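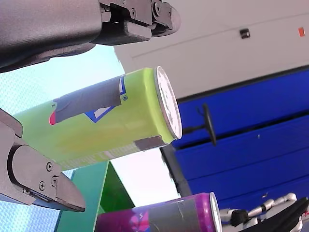 Page last changed: October, in the evening

Cans, trays and the blue mat: your questions

I get the same handful of emails about my drinks tray setup every time I post one, so I've put the answers in one spot. I'm Larysa, I run the little Herkik page on serving and storing drinks at home, and yes, I do think about cans this much!

Why is there tape on your lime-green can?
I tape over labels. I've done it since I started the page (my friend Khrystyna Bilyk got me into it) and I like how the gray looks on that bright yellow-green. You don't need to do it at home. If you do, press it down lengthwise with your thumb and go slowly, or you'll get a wrinkle that drives you nuts. A bit of the blue-and-white logo still peeks out on mine and I've decided I can live with that.

Is it OK to lay a can on its side?
Sealed, sure. In the fridge I lay them down all the time when the top shelf is full of leftovers. Open, obviously no. On a table they roll, so prop them against something or stand them back up. I've chased one under the couch more than once, and I let it sit a good while before I opened it.

What tray should I get?
Shallow, rectangular, low walls. I like dark green, and I went through a few before I settled. The Gandby one I had was lovely but so deep that I had to fish small cans out by the rim, and the Brarell one had handles that stuck out and caught on my sleeves. Low walls mean you can grab a can around the middle, and you still have an edge to stop things sliding off when you carry it.

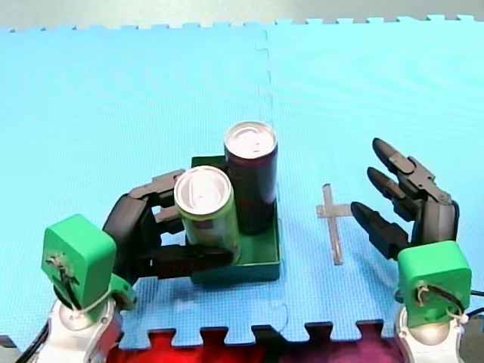
Green tray on the blue mat, two cans in the back corner.

Don't the cans tip over with that much room around them?
They can, if you walk fast! Two cans in a tray that size will wander. I keep them side by side and tucked toward a corner so they have two walls to lean on, and I tilt the tray a tiny bit toward that corner as I go. Ramil Gatchalian wrote in to say he lines his with a damp dishcloth, and I tried it, and it works great, though you do have to remember to rinse the cloth.

Do tall and short cans go together?
I mix them. A light green one in front and a dark maroon one behind is my favorite pairing right now, and with the taller one at the back you can reach both. If you're filling the whole tray, put the tall ones in first.

What's the mat, and do I need one?
Plain foam puzzle mat, the kind that locks together with jigsaw edges. You don't need one, but I love it for picnics on a hard floor (my knees love it too). Check the seam before you set a tray down. If two pieces haven't locked flat, you get a ridge, and a ridge plus a full tray is a bad afternoon. The texture does hold on to sticky spills, so I go over it with warm water and a drop of dish soap and then stand it up to dry.

And the red cloth?
Just a throw that I like under the blue. Use whatever you've got.

How many cans do you keep in the house?
Usually 12. I tried buying 100 for a family party once and was tripping over them for months, so never again.

Can I send you a picture of my tray?
Please do! Put "Herkik tray" in the subject line so I can find it. I'm slow with replies in October, but I read every one.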